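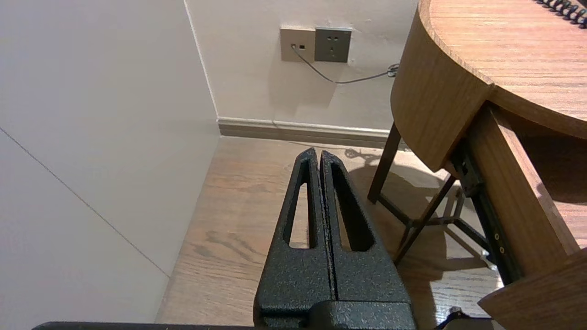

Will it do under the beds, one of the day shift wanted to know when we announced the arm, and if it won't, what exactly are we getting it for?

We have kept that question in mind while writing this advert. It will not do under the beds. You will still do under the beds.

Room Attendant (Robot Support), two posts
Trernero Hotel, Housekeeping Department
Permanent, 34 hours a week, early and middle shifts
Start: November

About the job

Trernero has been running the Drerkano room robot on its first-floor corridor for six months. The robot goes into a room after checkout, closes drawers, straightens what has been left on the bedside table and puts the telephone back where guests expect a telephone to be. It does these things carefully and at a pace that would get a human being called into the office. Meanwhile a room attendant strips the bed, cleans the bathroom, hoovers, restocks, and steps round it.

So far the stepping round has been done by whoever was on that corridor, on top of their usual rooms. The department asked for it to be treated as proper work with a proper rate and, after a meeting that ran well into lunch, management agreed. Hence these two posts.

You will be a room attendant first. About a third of your shift will be spent with the robot, and the rest will be spent with sheets.

What you'll do

Clean and prepare guest rooms to the house standard, as any attendant here does.

Get a room ready for the robot: curtains open, shoes and bags off the floor, anything breakable moved to the desk. Lost property is still logged by hand and always by you.

Watch the robot through its round of the room and stop it when it needs stopping. There is a button. You will be trained on the button, and the training takes longer than you would think.

Check its work and put right what needs putting right. Telephone cords remain a matter of opinion between the robot and the department.

Write up each round on the tablet. The form was designed by Tavares, our supplier, and originally had a box for "operator sentiment". We got that changed to "comments". Please use it. The comments are read out at the weekly meeting and several have led to improvements, including the one that was a single word.

Charge the robot, wipe it down and park it in the linen store, facing the wall. The facing the wall is a preference of the early shift and we have decided to respect it. 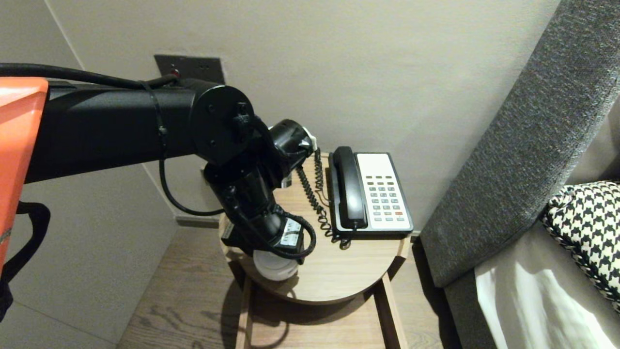

The arm over a bedside table, telephone to the right.

What has changed, and what hasn't

Applicants will want to know whether they are being hired to train their replacement. It's a fair thing to ask and we'd rather answer it here than have you ask it at the end of the interview with your coat on.

No attendant has lost hours because of the robot. The department has this in writing, it covers both new posts, and a copy will be given to you with the contract. It is reviewed every year, and the staff side sits in on the review.

The number of rooms per shift has changed. It has gone down slightly for anyone working alongside the robot, because the first trial rota assumed that a room shared with a machine would be done in half the time, and the person who drew up that rota has since spent a morning on the corridor. The new numbers were worked out by the attendants.

There is less bending to drawers and low tables, and people's backs have noticed. There is more standing and waiting, and people's feet have noticed that. We've put a folding stool on each trolley. Sitting on it while the robot works is allowed, and no supervisor is to raise an eyebrow about it.

The other change is harder to put in an advert. Two attendants working a corridor together talk all morning. One attendant and an arm do not, or at least the conversation is one-sided. For this reason robot rounds are now split through the shift, so you won't be alone with it for more than a couple of hours. If you prefer your own company, say so at interview and we'll bear it in mind.
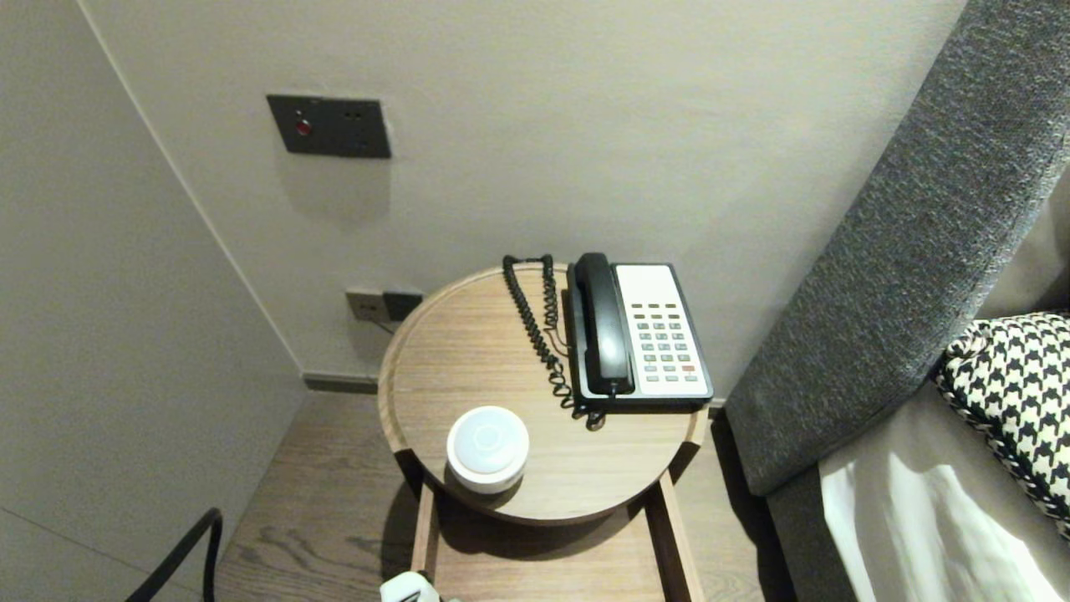 We have also had to become much fussier about small things. A person who sees a bedside table knows in half a second what belongs on it and what a guest has forgotten. The robot has to be told, and then told again when the supplier updates something. The log now stands at 1,253 rounds, and a good many of the comments amount to an experienced attendant explaining, with admirable restraint, what "tidy" means. That knowledge used to be passed on by the linen cupboard. Now it gets written down, and we've started paying an hourly supplement to the people writing it.

Who we're looking for

Someone with experience of housekeeping in a hotel, care home, hospital or holiday park. A large family will be considered.

You should be comfortable saying out loud that a machine has done something badly, including when the supplier's visitors are in the room. You should be equally prepared to admit when it has done something well. This second part has proved the more difficult to recruit for.

No technical qualifications are needed. Every attendant who works with the robot at present learned on the job. If you can work a tablet with damp hands you are ahead of most of us.

Patience is essential. Please don't write "I am patient" on the form; tell us about a time you had to be.

What you'll get

The room attendant rate plus the robot supplement, paid for the whole shift on any day you do a round. Uniform, a hot meal on shift, and comfortable shoes up to a sensible amount. Paid training, half with the department and half with Multel, who service the robot and bring good biscuits.

How to apply

Pick up a form from the staff entrance, or ask for one to be posted. Two sides are plenty. Forms are read by the head housekeeper and one attendant from the corridor; there is no software involved in the sorting.

Shortlisted applicants will be invited for a paid trial morning, starting at 8 a.m. You'll make up one room with a colleague and one with the robot. Lunch is included, and it is eaten with the colleague.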